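Is a chest of drawers worth anchoring if you don't have kids?
14 replies · 428 views · 2 shares

dovetail_dan
The Stidlow store in Polville wanted to add an "anchoring service" to my bill last October. $200 to put a strap on one dresser. I said no and the guy looked at me like I'd turned down a seat belt. No kids, no pets, one adult who has never climbed furniture. Is there any real case for it or is this the new extended warranty?

pinehurst88
It's the new extended warranty. The strap and the screws cost next to nothing. The rest is for a man with a drill who will be in your house five minutes.

Renu Mittal
The price is silly, the strap isn't. You don't need a kid for a dresser to tip. Open the top two drawers together when they're full of jeans and see how the back feet feel. I'd put one on and do it myself.

dovetail_dan
I keep hearing the full drawers thing. Mine is the Kirnuten, low and wide, and I've had every drawer out at once looking for a passport. Didn't budge. I think people picture a tall skinny one and then apply it to everything.
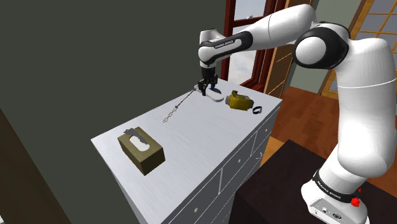 Posted by Kamala Murthy, 9:40 pm · 2 likes · Share

I'd ask what floor it's on before calling it solid. I have a plain white chest of drawers and it was fine on hardwood. Then we moved and it went on thick carpet, with the tack strip under the back edge, and it leaned forward just enough that the drawers rolled open by themselves. Same piece of furniture. I put one strap into a stud and shimmed the front feet, and it's been fine since.

pinehurst88
So the shims fixed it.

Kamala Murthy
The shims fixed the drawers. I don't know what the strap did because it hasn't had to do anything. I'm not taking it off to find out.

pinehurst88
Which is how they sell you everything.

barroso_fan
The straps in the box are junk anyway. I bought the Barroso and the bracket that came with it was a bit of plastic with a screw that wouldn't hold a picture up. If you're doing it, buy a metal one and find the stud. Drywall anchors don't count, whatever it says on the packet.

Renu Mittal
Agree on studs. Don't agree that the plastic ones are all useless, mine has held nearly ten years.

barroso_fan
Held against what though?

Renu Mittal
Against a teenager who yanks drawers. I'm happy to call that a test.

dovetail_dan
OK, I checked and mine is on carpet at the back and on the hearth tile at the front, so it leans toward the wall if anything. I'm still not paying Stidlow. Might pick up a metal bracket if I'm at the hardware store for something else. Does anyone know if you can screw into the back panel or does it have to be the top rail?

Kamala Murthy
Top rail. The back panel on most of them is thin and just tacked on.

Load 2 more replies
Share this thread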